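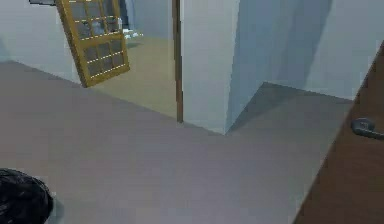
Lernside household sim set, data card and notes

Maintained by Selvaraj Sikder. Last revised in November.

What you get

600 simulated episodes of a mobile arm working in furnished apartments, with rendered views, joint states, base pose and a one-line instruction per episode. No real-world footage is included. The splits are in splits.txt and should be used as they are; please don't reshuffle, because episodes from the same apartment will end up on both sides and your test score will mean nothing.

Why the card is longer than the results table

The set was built to check a claim made with the Zeronent method: that a policy trained only on rendered rooms learns where to go from the layout of the room. We wanted that to be true. After a good many training runs I don't think we have shown it, and I would be careful with anyone who says they have, including us in the first draft of this card.

The headline number looks fine. On held-out instructions in apartments the policy has already seen, it finishes most of what it is asked to do. Move it to the 40 episodes recorded in unseen apartments and it finishes 19. The usual reading is that 19 out of 40 is "partial generalization." Another reading is that a good share of those tasks start close to the goal and can be done by driving forward and closing the hand. We haven't separated the two, and the start distances were not balanced when the split was made.

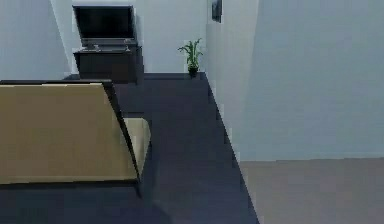

Color is the next problem. Floors, walls and large furniture are rendered with flat shading and very little clutter, and where one room meets another the floor often changes color. A network can pick up on that change without knowing anything about rooms. When we recolored every floor to the same gray and ran the evaluation again, success dropped in the seen apartments too. That test used a single seed. Treat it as a warning and don't cite it as a finding.

Known issues

Thin parts sometimes pass through each other during contact. The physics log flags these steps, but the success checker ignores the flag, so an episode can count as solved after an impossible grasp.

Near views are poor. At close range the hand can cover most of what the policy needs to see, and surface textures go soft. Success is scored from simulator state, so a policy that can't see the object may still pass.

The Wendt baseline was tuned for 2,700 steps. Ours was tuned until we got tired of tuning it. Keep that in mind when you compare the two rows.

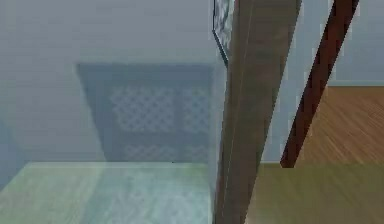
Cheng-en Cheng disagrees with parts of this and asked for the objection to be kept in the card: the gray-floor test changes the training distribution as well as removing a cue, so a drop is what you would expect even from a policy that does understand layout. A fair version would retrain with random floor colors and then evaluate on gray.

I accept the point about retraining. It hasn't been run. Until it has, the layout claim stays out of the summary.

Use and limits

Fine for debugging a pipeline or comparing two policies under the same seed. Not suitable for claims about real homes. If you report a number, report the seen and unseen apartments separately, and say how many seeds you used.

Corrections go to the Skomport tracker under the tag "lernside". Please attach the episode index and the seed.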